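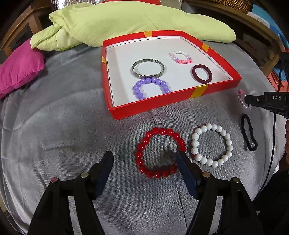

The Bracelet Situation

Reading time: 2 min

I own more bracelets than a person with two wrists can defend. They lived for years in a drawer in the hall, with the batteries and the takeout menus, and every time I wanted the purple one I got a handful of rubber bands. On Saturday I pulled out the drawer, carried it upstairs and tipped it onto the bed.

The plan was to sort. The bedspread is gray and quilted, which makes it a decent jeweler's counter if you squint, and the red tray with the white bottom came in as the new official home. It has bits of yellow tape on the walls. They stay.

Notes on the collection, in no order I'd care to explain:

The silver cuff. The only grown-up in the tray. It has an engraved band and an open gap, and I bought it in Flusstead the winter the trains stopped, from a stall run by a man called Jasper Vermeulen. He wanted 32 for it and got it, because my hands were too cold to bargain.

The lavender-purple one. Big glossy beads, visible from across a parking lot. I wear it to the dentist.

The small pink one with the clear, crystal-looking pieces. The brighter pink beads all bunch together on one side. Restrung once by Wouter Groen at the Tuesday craft table, who did it beautifully and then talked about fishing line until they turned the lights off.

The red one. Shiny, round, cheerful, and still out on the bedspread waiting for a decision. It goes with a coat I gave away in December.

The white one. Same idea as the red, for people who own nicer coats. Also on the bedspread.

The hair ties. A maroon one made it into the tray with the jewelry and a black one didn't. I have no policy on this. The black one has been stretched into a shape no ponytail would recognize, but it was with me for the whole Skavitz trip and I'm not throwing it out.

The other pink-and-clear one. Yes, there are more of these. My aunt Pata strings them in front of the TV and mails them in padded envelopes, so the supply is steady – and you try telling her to stop.

Next up is the earring jar, which holds almost 183 earrings and very few pairs. I may need a bigger bed.

Filed under: Around the House, Small Hoards

Contact | © The Odd Drawer | Back to top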